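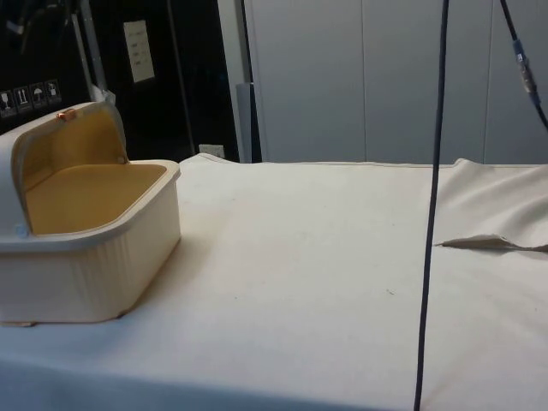

*Page last changed: Tuesday, 16:10*

## Cell 2, equipment planning for the September order

Working notes ahead of the purchase request. Three items need a decision: the second arm's gripper, cable management, and the work surface. The storage box task (hinged lid, ribbed walls, latch at the front of the lid) stays as the reference job for all of it, so every purchase gets judged against whether it helps with opening and closing that lid.

### Gripper

Two quotes in hand.

- **Jemau**, parallel gripper, wide stroke. 24 working days from order. Spare fingertips sold separately, which the first version of this page missed.
- **Sirkell**, same payload class, narrower stroke. In stock. Fingertips included, mounting plate not included.

The latch doesn't need much stroke. The rim of the tub does, because it flares outward and the fingers have to clear it before they close. I measured the opening we need at 70 mm with the current fingertips. Sirkell's data sheet is below that; Jemau's is above it with a little margin. Longer fingertips on the Sirkell won't fix it, and they add flex at the tip.

Leaning Jemau. The lead time hurts but the present gripper can carry on until the new one arrives.

### Cables

Cables hanging from overhead are in the line of sight of the fixed camera. The navy one drops straight down through the view on the right side of the table, and the one with the inline connector comes in at the top right corner. Both have to be masked out before the lid angle can be estimated, and the mask has to be redone whenever a cable shifts.

Ogilvie quoted 607 dollars for a dress pack with overhead carrier, brackets included. Cheaper option is clips and sleeve from stock, routed along the upright. Try the sleeve first and keep the Ogilvie quote open. It is valid through the end of September.

Check before cutting anything: the inline connector must stay reachable without a ladder.

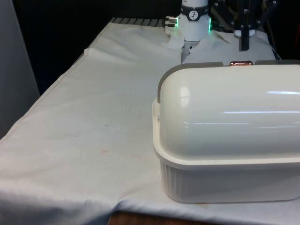
The bigger cost over a year is probably the table covering. The cloth rides up at the back and bunches under the arms, and the height of the surface then differs from what the planner assumes. It also picks up marks. For lid work the bunching matters less than for small parts, but we plan to use the same table for both.

Options:

1. Keep cloth, add edge clamps. Near zero cost. Doesn't help with stains.
2. Stullerow mat, matte white, cut to size. Flat, wipes clean. Need a sample first to check glare under the overhead lights.
3. Paint the table top. Rejected, the wood edge is already uneven and we would lose the cell while it cures.

Glare is also a problem on the lid. When closed it throws long horizontal highlights across the curve and the depth data gets patchy there. A diffuser sheet would be cheaper than a different sensor. Added to the request as a consumable, quantity 3.

### Request as it stands

| Item | Supplier | Status |
|---|---|---|
| Gripper, wide stroke | Jemau | ready to submit |
| Spare fingertips | Jemau | quote requested |
| Dress pack | Ogilvie | on hold, sleeve test first |
| Mat sample | Stullerow | requested |
| Diffuser sheets | open | find supplier |

Still open: whether the mounting plate we have fits the Jemau bolt pattern. The drawing in their quote shows a different revision from the one on their download page. Asked for the current drawing. Gripper line doesn't go out before that is answered.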